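보낸사람: Golnar Mohammadi
받는사람: 원격조작 시연 수집 메일링 리스트
날짜: 10/4/23
제목: Re: [시연수집] 과일 담기 과제, 양팔 조작 기준 문의

안녕하세요. 답이 늦어 죄송합니다. 질문 주신 부분만 남기고 인용합니다.

> Grurneo 쪽에서 과일 담기 과제를 새로 시작하려고 합니다.
> 리더 암 두 대로 양팔을 조작하는데, 조작자마다 방식이 너무
> 다릅니다. 어떤 분은 한 팔로만 전부 옮기고, 어떤 분은 가운데서
> 과일을 다른 손으로 넘겨줍니다. 둘 다 성공으로 치고 있는데
> 학습 결과가 들쭉날쭉합니다.
> 1) 팔의 역할을 미리 정해 두시는지
> 2) 실패했다가 다시 집은 에피소드를 버리시는지
> 3) 시작 자세와 끝 자세를 어떻게 맞추시는지
> 알려 주시면 감사하겠습니다.

1) 정해 둡니다. 접시 중심선을 기준으로 왼쪽에 있는 물건은 왼팔, 오른쪽은 오른팔이 집습니다. 손에서 손으로 넘기는 동작은 이 과제에서 금지했습니다. 2월에 Stustimix 과제를 할 때는 조작자 재량에 맡겼는데, 같은 배치에서 정답이 두 가지로 갈리니 정책이 중간에서 멈칫거렸습니다. 규칙을 정한 뒤 다시 모은 에피소드 100개가 그전에 모은 것 전부보다 나았습니다.

2) 한 번 놓쳤다가 바로 다시 집은 것은 남깁니다. 복구 동작도 배워야 하기 때문입니다. 3번 이상 헛집은 것, 조작자가 손을 멈추고 고민한 것은 버립니다. 멈춘 구간이 길면 로봇도 그 자리에서 멈추는 것을 배웁니다. 용과처럼 잎이 뻗은 모형은 잎을 잡지 말고 몸통을 잡으라고 조작자에게 미리 말해 둡니다. 잎을 잡으면 들리기는 하는데 접시 위에서 돌아가 버립니다.

3) 시작 자세는 스크립트로 보냅니다. 리더 암을 손으로 맞추게 하면 사람마다 손목 각도가 달라집니다. 그리퍼는 벌린 상태로 시작하고, 끝날 때도 벌린 상태로 물건에서 충분히 띄운 다음 녹화를 끊습니다. 물건을 놓자마자 끊으면 재생할 때 접시 가장자리를 건드리는 일이 잦습니다.

저희 부스 화면을 붙입니다.
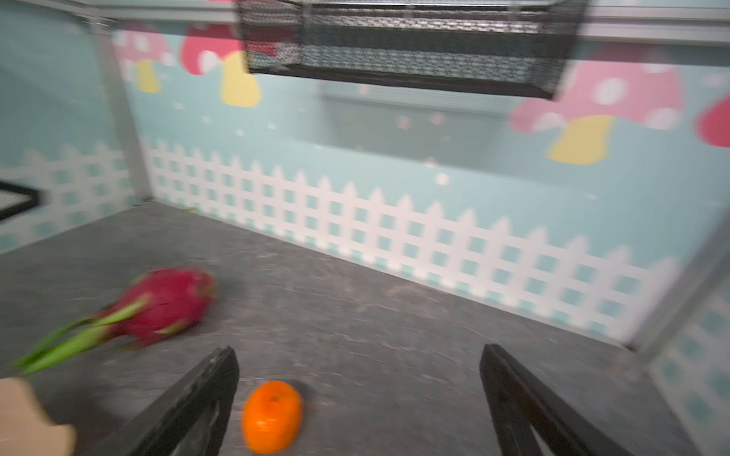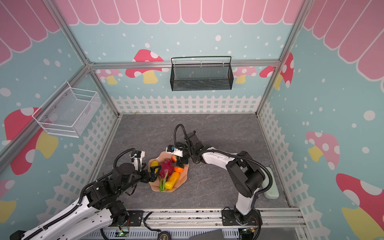 과일 모형이 접시에 모여 있는 것이 바로 위 화면입니다.

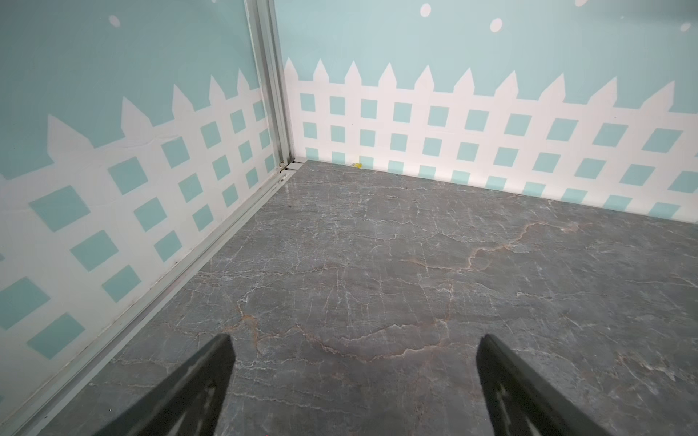 이 메일을 보내기 전에 초안을 돌려 보았는데, Begoñe Sarmiento는 1번에 동의하지 않았습니다. 중심선 규칙은 물건이 중심선 근처에 몰리면 소용이 없고, 조작자가 어느 팔을 쓸지 순간적으로 판단하게 되니 결국 같은 문제가 생긴다는 의견입니다. 차라리 에피소드를 시작할 때 집을 순서와 팔을 화면에 띄워 주고, 조작자는 그대로 따라 하게 하자고 합니다. Zakharchenko에서 그렇게 했더니 신입 조작자와 숙련자의 차이가 많이 줄었다고 합니다.

저는 순서까지 고정하는 데는 반대합니다. 배치가 조금만 달라져도 앞에 있는 물건을 피해 뒤의 것부터 집는 부자연스러운 궤적이 나옵니다. 다만 중심선에 걸친 물건에 대해서는 그 지적이 맞습니다. 그래서 저희는 오늘부터 걸친 물건은 무조건 오른팔로 집는 것으로 규칙을 하나 추가했습니다. 결과는 모이는 대로 올리겠습니다.

그 밖에 참고하실 점을 적습니다.

- 조작자는 부스를 직접 보지 않고 모니터만 보고 조작합니다. 사람 눈에만 보이는 정보로 잡은 시연은 카메라만 가진 정책이 따라 하지 못합니다.
- 손목 카메라와 고정 카메라의 시각 차이는 세션마다 확인합니다. Pasetti 수집 도구의 기본 설정은 이 점검을 건너뛰므로 켜 두셔야 합니다.
- 조작자 교대 후 처음 2개 에피소드는 연습으로 보고 저장하지 않습니다.
- 리더 암의 그리퍼 손잡이는 장력이 조금씩 풀립니다. 완전히 놓았을 때 팔로워 쪽이 끝까지 벌어지는지 교대할 때마다 확인해 주세요.

첫 묶음은 에피소드 13개만 모아서 먼저 재생해 보시기를 권합니다. 재생에서 어긋나는 시연은 학습에 넣어도 도움이 되지 않았습니다. 재생 로그를 보내 주시면 이번 주 안에 보고 답을 드리겠습니다. 접시를 바닥에 고정하실지도 같이 알려 주세요. 저희는 고정하지 않고 매번 조금씩 옮겨 놓습니다.

Golnar Mohammadi 드림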